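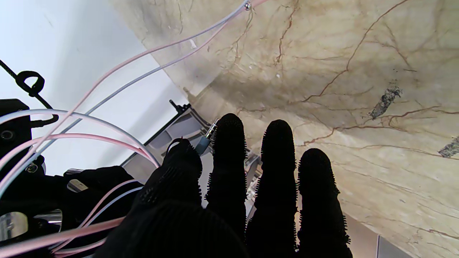 Stone is the one thing in a kitchen that gets older without wearing out, one Isudthorpe homeowner told the authors of this book, and many buyers would agree. Trades students should treat that view with care.

## Chapter 2: Natural Stone Surfaces

Marble is limestone changed by heat and pressure. Its veins come from clay, iron and other minerals in the original rock, and iron tends to give red, brown or rust colours. Marble is fairly soft, and acids such as lemon juice or vinegar will etch a polished face.

In this chapter you will learn to:

- tell marble from granite and travertine
- choose and apply a sealer
- plan joins so that veining carries across a benchtop

Section 2.1 begins at the Skotar quarry, where blocks are graded by colour before sawing. Review the safety notes on page 66 before you cut or grind any stone.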